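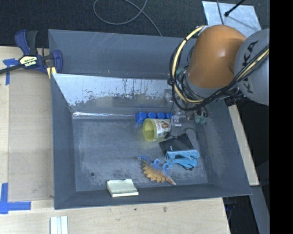 Pantelis Mitsotakis-Vlachou preguntó en los comentarios de la entrega anterior por qué su planificador de agarres proponía, con una confianza envidiable, coger un punto situado cuatro centímetros por debajo del suelo de la caja. Añadía que había recalibrado la cámara tres veces y que empezaba a tomárselo como algo personal.

Pantelis, la calibración seguramente está bien. Lo que falla es la profundidad en las paredes, y lo que viene ahora es cómo lo arreglo yo en Plikorton, nuestro nodo de percepción. Si usas otra cosa, los pasos valen igual y solo cambian los nombres de los parámetros.

Qué necesitas

Una cámara de profundidad fija sobre la caja, la transformación cámara-base ya resuelta, Ulix para planificar trayectorias y paciencia para mirar nubes de puntos con manchas. También una caja vacía durante diez minutos, cosa que en un laboratorio compartido hay que negociar.

Paso 1. Modela la caja antes que los objetos

La tentación es segmentar los objetos enseguida, que es lo divertido. Primero la caja. Con ella vacía, captura 200 nubes y quédate con la mediana por píxel. Los píxeles que no devuelven profundidad en más de la mitad de las capturas márcalos como «sin dato» y no los rellenes. El relleno automático por vecinos es muy amable y se inventa geometría donde no la hay.

Una pared inclinada con una superficie reflectante, como la del fondo de la nuestra, llena de churretes oscuros para más alegría, da lecturas que rebotan y caen donde les apetece. De ahí suelen salir los puntos subterráneos.

Paso 2. Ajusta cinco planos

Uno para el suelo y cuatro para las paredes. RANSAC sobre la mediana, empezando por el suelo, que es el que más puntos buenos tiene:

plikorton fit-bin --input vacia.ply --planes 5 --tol 0.004

Si una pared sale torcida, impón su ángulo a partir de la opuesta (en una caja simétrica) o mídela con una escuadra. Sí, a mano. Guarda el resultado en bin.yaml y ponlo bajo control de versiones. Yo perdí una tarde entera por editar el que no era.

Paso 3. Recorta con los planos

Todo punto que quede fuera del volumen interior se descarta sin discusión. Deja un margen de 4 mm sobre el suelo; con menos, el polvo y la textura del plástico aparecen como objetos, y el robot intentará recoger polvo con mucha dignidad. Con más, empiezas a perder las cosas planas. Un estuche negro apoyado en el suelo es el peor caso posible: bajo, oscuro y con poca profundidad fiable. Para esos objetos uso la máscara de color y tomo la altura de los bordes.

En mi última prueba, el recorte eliminó 1.654 puntos fantasma de una sola nube. Ninguno se echa de menos.

Paso 4. Segmenta y filtra por tamaño

Descarta los grupos de menos de 116 puntos:

min_cluster: 116
merge_dist: 0.006
use_color: true

El número salió de probar, no de ninguna teoría, y depende de la resolución de tu cámara. Cuidado con merge_dist. Si tienes varios tapones azules en fila junto a la pared, un valor generoso los convierte en una salchicha azul, y el planificador propondrá agarrarla por el centro, justo entre dos tapones. Con use_color activado no se arregla, porque son todos del mismo azul. Baja la distancia a 0.003 y acepta que algún objeto irregular se parta en dos. Un estegosaurio de juguete, por ejemplo, puede salir como cuerpo por un lado y placas por otro. Lo uno en un paso posterior, comprobando si las cajas envolventes se solapan.

El plástico transparente es otra guerra. Lo detecto solo en color y lo dejo para el final de la cola.

Paso 5. Pasa la caja a Ulix como obstáculo

Aquí es donde casi todo el mundo se queda corto — yo el primero. Filtrar la nube no sirve de mucho si el planificador no sabe que las paredes existen. Carga bin.yaml como objeto de colisión y engorda las paredes 8 mm hacia dentro. Incluye en el modelo lo que sobresalga del borde: una mordaza sujetando la esquina también es un obstáculo, aunque no venga en el plano de la caja.

No te olvides de los cables de la muñeca. Yo los aproximo con un cilindro bastante más gordo que la pinza. Es feo y reduce los agarres posibles junto a las paredes, pero prefiero eso a volver a pelar bridas.

Paso 6. Ordena los candidatos

Genera hasta 800 candidatos por nube y descarta en este orden: fuera del volumen, en colisión, sin cinemática inversa, con aproximación a menos de 15 grados de la pared. El orden importa por el tiempo de cálculo; la cinemática es lo caro, así que conviene que le lleguen pocos.

Si te quedas sin candidatos, mira primero el registro de colisiones. Lo habitual es que el cilindro de los cables se los haya comido todos. Redúcelo un poco, repite y no lo bajes a cero por muy harto que estés.

Para Pantelis, en concreto: haz los pasos 1 y 3 y dibuja en rojo los puntos descartados. Si el rojo se amontona bajo la pared reflectante, deja la calibración en paz. Si aparece repartido por todo el suelo, entonces sí, toca una cuarta vez, y comprueba antes que bin.yaml está en metros.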